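Ciltirden Help Community
Board: Research Methods and Data

How should partially completed assembly episodes be scored in a two-arm evaluation?

Posted by Halima Afolabi
Status: Answered

I am preparing the methods section of a report on bimanual assembly and would appreciate guidance on scoring. The task set is the Rasel pipe-and-frame set, in which the two arms must bring white plastic tubes, joints and a molded frame into a fixed relation with one another. Our corpus contains 3,337 demonstration episodes. The policy was trained on all of them except 400, which were set aside before training began.

Our protocol at present assigns one of two labels to each evaluation episode: success or failure. Two reviewers have objected that this discards too much. An episode in which the upright is correctly seated but a side tube is never attached receives the same label as one in which no part is ever grasped.

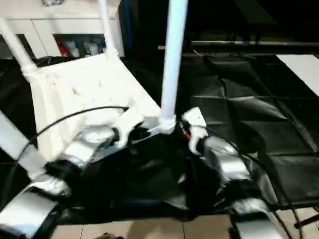 The reviewers have asked for a stage-based score, and I have three specific concerns. First, I do not know whether stages should be weighted by difficulty or counted equally. Second, our annotators disagree on when a stage ends, particularly when one hand is still holding a part that the other has already fitted. Third, some episodes complete the stages in an unexpected order, and our form has no place to record this. Any reference to established practice within the Ciltirden group would be welcome.

Posted by Suleiman Igwe
Accepted by the original poster

The following is the practice used for the Okoro evaluations. It was adopted after a review of our own annotations, in which 39 episodes had been given different labels by different annotators.

Weight the stages equally in the headline figure. Difficulty weights are hard to defend, as they are usually estimated from the same policy that is being evaluated. If you wish to report a weighted figure, place it in an appendix and state where the weights were obtained.

On the end of a stage, we define completion by release. A part is counted as fitted only when the hand that placed it has opened and the part holds its position for two seconds without support. A part still held at the time limit is recorded as "held" and receives no credit, but the label is kept in the data file so that it may be examined later.

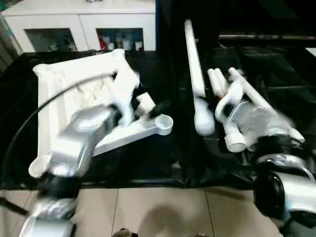
The release rule must be applied to each hand separately. In two-arm work it is common for one hand to steady the frame while the other handles the tubes, and annotators who follow only the more active hand will tend to close a stage too early. We instruct annotators to review each episode twice, once per arm, and to enter the times in separate columns. This increased annotation time considerably. Disagreement on stage boundaries fell to a level at which a third annotator was seldom required.

With regard to order, treat the stages as a set unless the assembly makes a sequence physically necessary. Record the observed order as a string of stage letters. It costs little and reviewers frequently ask for it.

Please also continue to report the two-label success rate. Earlier Okoro results exist only in that form, and a reader will otherwise be unable to compare them with yours.

Posted by Plamotell_user700

We just use success or fail and run more trials. With enough trials it evens out. I would not change the form in the middle of a study.

Posted by Halima Afolabi

Thank you both. The release rule resolves the second concern, and I will add a column for each arm. Regarding the last reply, the number of trials is fixed at 700 by our agreement with the test site and cannot be increased.

One point remains open. If a part is released, holds for two seconds, and is later knocked loose by the other arm, is the stage credit withdrawn?

Posted by Suleiman Igwe

The credit stands for the stage score. The episode is a failure in the two-label score unless the part is refitted before the time limit. Enter the event in the comments column with its time.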